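Ninport Chores: data card

Maintained by Mélanie Fortin
Last revised in March

Summary

Ninport Chores is a collection of robot arm recordings made to help answer a narrow question: which household and shop-floor chores can a single arm with a two-finger gripper do today, without help, to a standard a person would accept? It holds 1000 attempts across 6 chores. Each attempt has a video stream, joint positions, gripper opening and a short written verdict from the person who watched it.

Of the 1000 attempts, 497 are marked as done. The rest are marked as partly done, failed or stopped by the operator. We kept all of them.

Chores covered

clear_table: move cups and plates from a table to a tray
fold_cloth: fold a tea towel in half, then in half again
sort_screws: put mixed fixings into the right bins
wipe_surface: wipe a marked area with a damp cloth
pack_box: put boxed goods into a carton and close the flaps
plug_lead: push a plug into a fixed socket

The first, second and fourth were picked as home chores. The other three came from talks with Zalewska, who run a small packing floor and wanted to know what could be handed over. They did not pay for the work and had no say in how attempts were scored.

How the attempts were scored

Scoring was done by eye, against a written sheet for each chore. The sheets are in the docs folder. A towel counts as folded if the edges meet within a finger's width. A box counts as packed if the flaps stay down when the carton is lifted. Speed is recorded but does not affect the verdict, so a very slow fold can still be a done fold. Anyone comparing the arm with a paid worker should look at the duration column as well.

If the operator touched the arm or any object after the start, the attempt is marked as stopped, even where the chore was nearly finished.

What we found

Clearing a table and packing boxes went best. Both involve stiff objects that keep their shape, and a small error in the grip seldom matters. Wiping was mixed: the arm covers the area well but presses too hard or too lightly near the edges. Folding was poor. Sorting screws was poor for small sizes and fair for large ones. Plugging in a lead either worked at the first push or hardly ever – the arm tends to repeat the same wrong angle.

We would not use these results to claim that home robots are ready. They are not a fair test of what a two-armed machine could do either.

File layout

data/ one folder per attempt, named by chore and attempt number
docs/ scoring sheets and the wording of the verdicts
splits/ the lists used for training and testing
tools/ a loader and a script that checks for missing files

The splits were drawn up by Nusason and should be left as they are if you plan to report scores. Attempts by the same operator never appear in both training and test lists.
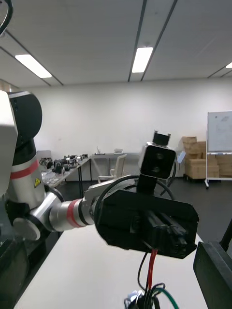
Can the arm do a chore in a home it has not been set up for?

Only the simplest ones, and less often than in the room where it was trained. When we moved clear_table to a different room with other cups, most attempts ended with a cup left behind or put down short of the tray. New lighting mattered less than new table heights.

Known problems

Some verdicts in fold_cloth were written by two people who disagreed. Both are kept, and the stricter one is used in the totals.
Gripper opening is missing from a few early plug_lead attempts.
Timestamps in wipe_surface start at the first movement, while all other chores start at the operator's signal.

Licence and contact

Free for research and teaching. For use in a product, write to Stolutico, who hold the rights to the recordings. Corrections to the scoring are welcome through the issue tracker – please give the attempt number and the line of the scoring sheet you think was misread.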